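Chunky cable knit on the bed: fold it or drape it?
Home & Bedding board, 3 replies

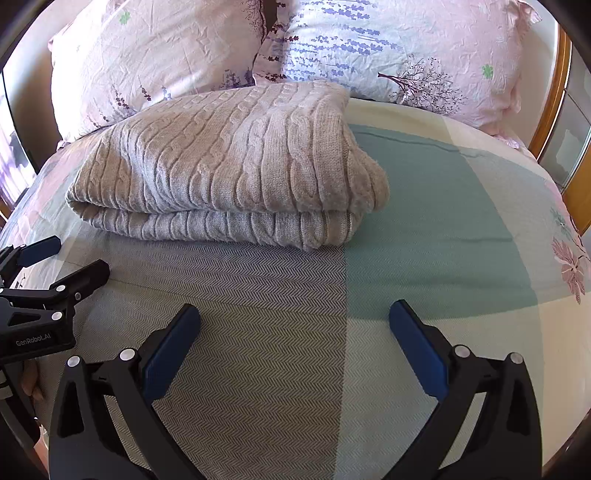 Cable knit folded up by the pillows, herringbone blanket underneath

pomis_and_tea wrote:
Right, settle this for me please. I've got the big patterned blanket over the whole bed (grey herringbone, sage green, cream and a bit of pale mint) and I love it, but I can't decide about the cable knit. At the moment I fold it and leave it up near the pillows. My sister says it looks like I've forgotten to put the washing away! The blanket was £80 from Muvgate in June and I don't want to hide it.

floltville_fran wrote:
Leave it folded. I tried draping mine across the bottom and it slid onto the floor every single night – the dog was thrilled, I wasn't. Lovely green, by the way.

yakubu35 wrote:
Going to disagree with Fran, sorry. A knit like that wants to be across the foot of the bed, over the herringbone, a bit messy. Folded by the pillows you've got to shift it before you can get in. Mine goes over the end and I just pull it up when it's chilly. Also, does the blanket go bobbly? I've had my eye on a Muvgate one but it'd be my second this year and I'm meant to be saving.

pomis_and_tea wrote:
No bobbles so far, but I wash it at 30 and dry it flat over the banister (takes ages). Tried your way this evening, yakubu, and it does look cosier, but it covers half the herringbone and that's the bit I bought it for. Might do folded in summer and draped in winter?

floltville_fran wrote:
Folded all year. I'm not budging on this one. What size did you get, the king? Mine barely reaches the sides.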